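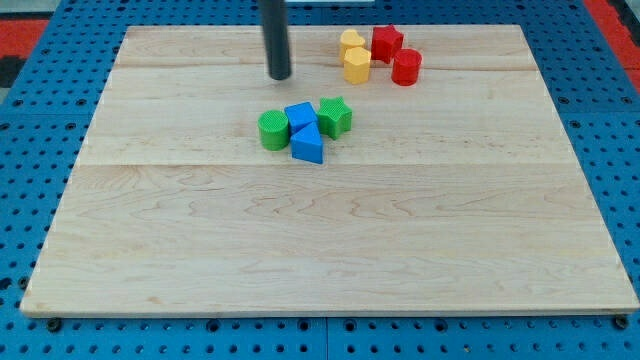

**rdizon:** Protective stop on the pusher cell again, joint 3 torque limit, 158 ms after the descend command. The rod is meant to hold 3 mm off the wood and sweep sideways. On this run it kept going down and pressed on the board until the controller cut out. Layout was the usual one, green and blue blocks in the middle, yellow and red towards the back right, board held by the black knobs at the near corners. Log line 3,121 has the commanded Z below the table plane.

**kovia_tom:** Board height. Wood moves. Re-probe it.

**rdizon:** Probed at four points in January and again this morning. Difference is 0.2 mm.

**neltinix:** Disagree with Tom. A commanded Z below the plane is a frame error. Did the tool offset survive the last restart?

**kovia_tom:** It would still have stopped at 50 N if the force limit was set properly. What is it set to?

**rdizon:** 900. Default file. The tool offset reads zero as well.

**neltinix:** Then both faults are yours to fix. Don't run it again on the default file, even at low speed.

**rdizon:** Locked out. Restoring the config tonight.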